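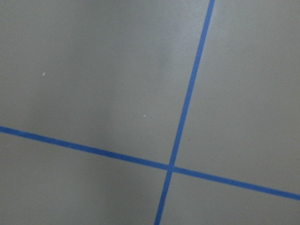
Fita azul sobre fundo cinzento.

Voltei a ler conselhos de produtividade, o que já é mau sinal. Agora a moda é dividir o dia em blocos, cada um com a sua cor, e o Sutrisno Sopacua garante no boletim dele que assim se ganham 60 minutos por dia. Ganham-se onde? Ele não diz. Também não diz quanto tempo leva a pintar o calendário.
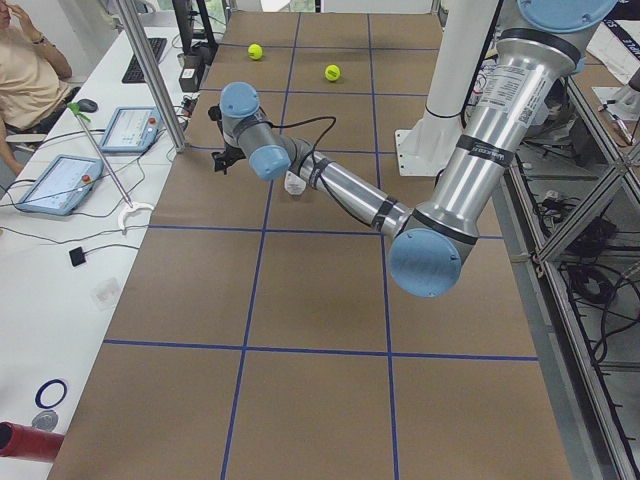
Experimentei a Kimix durante quatro dias. No primeiro cumpri três blocos, no segundo ligou-me a minha mãe e foi-se a manhã – não há cor para isso. A aplicação mandou-me 42 avisos, todos muito simpáticos, e propôs-me a versão paga. 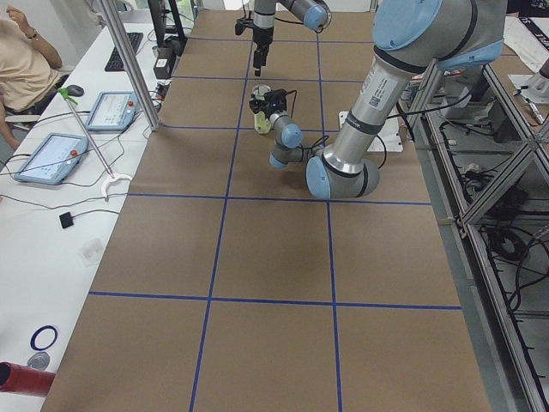

N.º 42 | junho de 2025

Dizem-me que a Filtach é melhor. Duvido. Continuo com o caderno, onde risco o que fiz e copio o resto para a página seguinte, às vezes a semana inteira. O relatório para Mangundap ficou pronto assim, com dois dias de atraso.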